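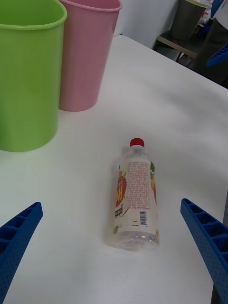 Plastic bottle with a red cap, on its side.

Rural Emergency Stroke Link: Interim Report to the Sârbu Health Fund
Submitted by the Hirville Regional Hospital, August 26, 2019

Period of work

The present report covers the second phase of the Stroke Link, under which physicians at the clinics in Grulow and Kudard consult a neurologist in Hirville by video before a patient is moved. The first phase dealt with equipment and contracts and was reported separately. All conditions attached to the second payment have been met, with the exception of the backup line at Kudard, which is discussed below.

Consultations

The link handled 1,086 consultations during the period. Both clinics now have access to the on-call neurologist at all hours, including weekends. Night coverage was the weakest part of the service when the phase began, and it improved after the on-call list was extended to include two senior residents working under supervision.

Nearly 70 percent of patients assessed over the link remained at their local clinic for treatment or observation. The remainder were transferred to Hirville. We do not yet have complete follow-up records for the transferred group, and no claim about outcomes is made here.
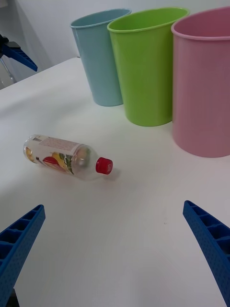 2 min read

Training

A total of 47 nurses and paramedics completed the course in stroke recognition. Sessions at Grulow ran on schedule. Those at Kudard were moved twice on account of ambulance staffing, and the final session was held at the Hirville site instead. Travel costs for this change were paid from the hospital's own budget and are not charged to the grant.

Staff asked for a shorter refresher course that can be given during a shift. A draft is being reviewed by the nursing office.

Equipment and connection

The video carts have performed well. One monitor at Grulow was replaced under warranty. The backup line at Kudard remains unfinished – the contractor is waiting for a permit to cross the county road – and until it is ready the clinic will use the telephone procedure agreed in the first phase. That procedure was used on three occasions during the period.

Public information

A leaflet on the warning signs of stroke was printed in 2,000 copies and distributed through pharmacies and the two clinics. A second printing is not planned before the text has been revised.

Spending and next steps

Spending is within the approved budget. We request permission to move the unspent travel allowance to interpreter services, for which demand was higher than expected. The follow-up records, together with a full financial statement, will be submitted in November.

Comments (3)

grulow_reader: My father was seen over this video system in the spring. The doctor was very clear and patient with us. Thank you to the night staff.

Retired RN: Will the refresher course be open to school nurses?

M.K.: The leaflet was all gone at our pharmacy by the second week. Please print it in larger type next time.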